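Category: Costume & Textiles / Project Updates
7 min read

Progress report to the Udell Fund: the Plititz gowns, conservation and display

It is a pleasure to be writing to you again, and I hope you will forgive a report that runs on a bit. When we applied for the grant we promised you a plain account of how the money was being used, and I have tried to give that, but there is a good deal I should simply like to tell you about.

You will remember that the Plititz collection came to us as a single gift, in trunks, with a handwritten list that matched the contents in places and wandered off on its own in others. It holds evening gowns, day dresses, two court trains, a great many gloves and a quantity of loose trimming, nearly all of it worn by the women of one household whose husbands held public office in the county. They were the people who opened the bazaars and stood at the top of the stairs at the mayoral ball, and their clothes were made to be looked at from the bottom of those stairs. The grant was for the cleaning, mending and mounting of seven of the gowns, the cataloguing of everything else, and a modest display in the long gallery.

Cataloguing

I will begin with the catalogue, as it is the part furthest along. The finished record will run to 372 entries, and the last of the gloves were entered in April. The gloves took far longer than we had allowed. Many had been put away as pairs that were plainly never pairs, a long cream kid glove folded lovingly into a shorter one of quite another shade, and we spent several happy and rather maddening afternoons with them laid out on tissue, trying one against another. We have reunited a fair number. The rest have been boxed singly, with a note, in case a partner comes to light in the trimmings trunk, which still has a bottom layer we have not reached.

Each entry now has measurements, a description of the fabric and fastenings, a note on condition and at least one photograph. We have used the Irnex database that the county museums share, and I should say that it has been kinder to us than I feared. It does insist on a maker's name or the word "unknown", and will not let one write "probably the same hand as the blue silk", so those remarks live in the notes field, where I hope some future student will find them.

Conservation

Five of the seven gowns have been treated. The grey satin, the two muslins, the dark green velvet and the mourning dress are all back with us and resting in their new boxes. The studio at Tedesco did the wet cleaning of the muslins, and I was lucky enough to be there for part of it. I can only say that I held my breath from the moment the first one went into the bath until it was lying flat again on the screen. The brown line along the hem has gone very faint. It has not gone altogether, and we agreed with the studio that to chase it any further would be unkind to the cloth.

The green velvet gave us a surprise. Under the lining of the bodice there was an earlier lining, and tucked between the two a strip of folded newspaper, presumably to stiffen the waist. It has been left where it was found, photographed, and covered again with a fine net. We would dearly love to read the other side of it, but that would mean unpicking stitches which are themselves part of the story of the dress.

The two gowns still to do are the ivory ball gown and the embroidered presentation gown with its train. The ivory silk is splitting along the folds, as weighted silks of that age so often do, and it will need a full support laid behind the skirt panels before it can bear its own weight on a figure. The studio has asked for more time, and I think they are right to ask. The presentation gown is sound but very dirty, and the metal thread has to be cleaned by hand, a little at a time, under a glass.

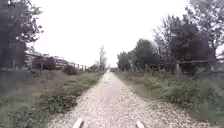
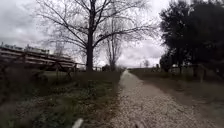 The ball gown also brought us to the question of colour, and of what visitors will be able to see in the gallery. Our light levels have to be kept low for silk, and low light is hard on anything pale. Ivory, cream, silver grey and the washed-out lilac of the mourning trimmings all begin to look like one another after a minute or two. We tried the mounts first against a mid-grey board and the effect was like the light grey stones of that gravel path, where every pebble is its own shade close to your feet and further off it all goes to one pale band. From the gallery door the grey satin had quite disappeared into the wall. We have since tested a deep blue-green and a warm brown, and the brown has won. The satin stands out from it beautifully, and the muslins look a good deal less chilly. The paint has been bought, and samples are airing in a sealed jar with metal strips to be sure that it gives off nothing harmful.

Mounts and display

Making the figures has been slow, patient work and I have loved it. None of these women was the shape of a shop mannequin, nor the shape of one another, and each figure has had to be cut down and then padded out again to suit the dress. The lady of the green velvet was tall and stood very straight. The wearer of the muslins had one shoulder lower than the other, and her dressmaker had quietly allowed for it with a sliver of extra wadding on the left, so we have followed her lead. The petticoats are new, made from washed cotton and net, and are held to the figure so that nothing hangs from the old waistbands.

The cases are on order. We have kept to the plan of three large cases and a run of drawers beneath the windows for gloves, fans and trimmings, which visitors may open for themselves. The drawers close on a slow runner, a small extra which I am sure will save us a great deal of rattling. The labels are in draft. I have tried to keep each one under 90 words, with mixed success, and I have been told very fairly that nobody standing in a dim room wishes to read three sentences about buttonholes.

Visitors and study days

Although the display is not yet open, we have not kept the gowns entirely to ourselves. Our Thursday study mornings have continued in the upper workroom, with the treated pieces brought out in turn, and 200 people have now come to one or another of them. Several brought things of their own to show us: a christening robe, a box of jet buttons, a photograph of a grandmother in a sash nearly as wide as she was. A dressmaking class from the college came and took a pattern from the simpler of the muslins, and they have sent us a made-up copy in calico. It will hang at the end of the gallery for visitors to handle, and children to try on if the hooks hold out.

Spending and timetable

The full figures are in the attached sheet. In short, mounting materials have come in under what we set aside, and conservation has gone over, chiefly on account of the ivory silk. With your agreement we should like to move the saving on the one across to the other, which would leave the total as it was. We have not touched the sum put by for the printed guide.

The one change of any size is to the opening. With the ball gown delayed, we could either open on the original date with six gowns or wait for the seventh. My own feeling is that the ball gown is what people will come for, and that the middle case was drawn up around it. However, the presentation gown could stand there for the first season if you would prefer us to keep to the date, and I would be very glad to know your mind on this before the cases are delivered, as the plinths differ in height.

What comes next is the bottom of the trimmings trunk, the support for the ivory skirt, the last two figures and the painting of the gallery, which must be finished and left to air before anything is carried in. You would be most welcome at any of the study mornings. They begin at half past ten, and there is a lift to the workroom if you ask at the side door.

With our warmest thanks to the trustees for their patience and their support,

The Keeper of Costume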